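Why does my arm policy do worse after I added more demonstrations?

Posted in Robot Learning > Imitation, 2018-11-07

Duván Restrepo

I have a two-arm tabletop setup and I'm training by behavior cloning on teleoperated demos. The task is dull on purpose: pick up a toy block, line it up with the others, let go. With 51 demos, all mine, the policy was decent. Then I got ambitious and had a labmate record a second batch on the same table with the same blocks. Same network, same training length, and now the left arm drifts to a spot between two blocks and closes on air with great confidence.

Validation loss went down, by the way. I was very pleased about that for an entire afternoon.

I read the Pluva write-up where they claim more data always helped. Is my second batch bad, or am I?

hundale_refugee

Clean your data. Garbage in, garbage out. Also check your camera calibration, it's always the camera calibration.

Kristof Kramer

The camera is probably innocent this time. What you describe is the classic averaging problem. You reach for the nearest block first, your labmate reaches for the leftmost one first, and a network trained on squared error splits the difference between two perfectly good plans. Halfway between two good grasps there is table.

Low validation loss doesn't help you here. It measures how well you predict the next action on states your demonstrators visited, and your policy stops visiting those after the first couple of seconds. Run it on the arms and count successes. It's tedious and it's the only number I'd put in a paper.

What worked for us on the Coppens task:

Write down an order of operations (which block, which arm, which side you approach from) and make both people stick to it. We threw out 12 demos where someone had improvised. I still miss a few of them, they were stylish.

If you want to keep the variety, swap the plain regression head for a mixture density output. We used 8 components, found 2 of them doing all the work, and kept the rest out of superstition.

Predict a short run of actions instead of a single step. The arm dithers less once it has picked a block.

Leave the other objects on the back table while you record. We cleared ours for the first batch in January, and the policy was lost the moment anything showed up behind the blocks.

And train on each batch alone before you blame either one. If both work separately and fail together, your labmate is owed an apology. 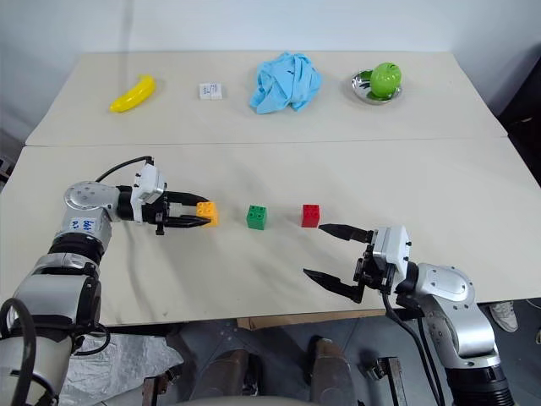
Do I need to retrain from scratch after throwing out the improvised demos?

Starting over is the safer choice with a dataset this small, as fine-tuning the old weights tends to leave some of the averaged behavior in place and you'd spend longer hunting for it than you would retraining.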